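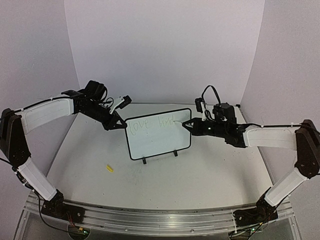 3 min read

I run this list every time we push a new build of Skusta, our motion stack, to the bimanual cell, and I've put my comments next to each item so you can see where I'm fussy. Most of it is software, but the two get mixed up fast. With one arm clamping the whiteboard and the other writing "love bird" on it, a bad force limit in a config file becomes a bent marker tip pretty quickly!

1. Build and config match. OK.
The hash in the launcher has to match the one in the release note. I read both out loud (yes, really).

2. Joint limits loaded on both arms. OK.
Dump them from the running controller, don't just open the file. Back in January the right arm was happily using the left arm's limits.

3. Control loop timing. OK, with a note.
Worst cycle over 2,000 cycles was fine. I did see a little jitter while Pravus was writing logs, so I've moved logging to its own core and I'll look again next build.

4. Contact force cap, pen arm. FIXED.
Came up at the default. Set it back to our writing profile and saved it this time – please don't edit it live.

5. Hold arm stays stiff while the other one writes. OK.
Watch the hold arm's position error during long strokes. If it drifts, the letters go wobbly and people blame the planner.

6. Wrist camera calibration. REDO.
The file is 90 days old. It still loads without a warning, and I'd love for somebody to change that (ticket 277, feel free to grab it).

7. Planner collision model. OK.
Check that the board, its feet and the side walls are all in there. Gautier drops any object with a blank name and doesn't tell you.

8. Cables at the wrists. OK.
Jog each wrist to both ends at 20 percent speed and keep your eyes on the loops.

9. Loose stuff on the table. NOTE.
Caps, screws, tape, whatever. The planner can't avoid what isn't in the model, so pick it up before you hit run.

10. Stop button and software stop. OK.
Test them separately, then restart from Dollach and make sure neither arm moves until you enable it.

Open after this pass: item 6, plus the jitter recheck in item 3.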